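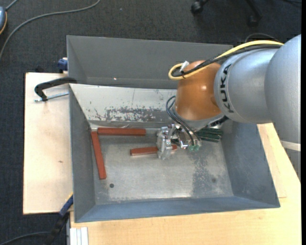

Why do households keep leftover building material for years? Most of them expect a repair and want a piece that matches the original.

This was the most common reason given in both towns. In Farkby, residents spoke of garden walls and front steps, where a new piece in a different shade would stand out. In Nirkness the talk was more often of roof tiles, because the pattern used on the older streets is no longer sold locally. Kocsis and Kerekes report the same motive in their earlier work on sheds and cellars, and our interviews give us no reason to disagree.

The amounts kept were small. A typical household held enough for one repair – seldom enough for two – and stored it outdoors, against a wall or under a sheet. Owners who had moved in within the last 5 years often did not know what the material was for. They kept it anyway, in case the previous owner had known something they did not.

Small amounts are also what make reuse hard to organize. The exchange yard at Mercado Street accepts mixed lots, but buyers want at least 90 matching pieces. A handful of blocks at the bottom of a metal bin (Figure 4) is of little use to a builder and may be just right for a neighbor. We return to direct exchange between neighbors in Section 5.

**Figure 4.** Reddish-brown rectangular blocks in a gray metal bin with a worn floor.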